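Plain-copy test

The plain-copy test (also Skillcombe test) is a way of checking written copy before it goes out. Text is stripped of headings, bold type and layout, then read aloud once to someone who hasn't seen it. Listener says back what they think it means. Used mostly for leaflets, newsletters and sales letters.

Named after Skillcombe, where Aniela Dudek ran writing classes. First handout was 7 pages, later cut to one. Limit of 80 words per passage, still the usual rule. Longer pieces are split up and each part read seperately.

14 shares · 3 comments

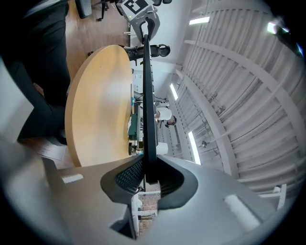 Kacper Jakubowski objected that reading aloud flatters short words and punishes any sentence meant for the eye, and that a good list would fail every time. Dudek's reply was to let lists be read twice. Not everyone took this up.

Variants

Ovau version: listener writes the meaning down, no talking. Slower. Bralleo version drops the listener and has the writer read it back the next morning, which some editors dont count as the same test at all.

See also: Copy editing; Readability; Tone of voice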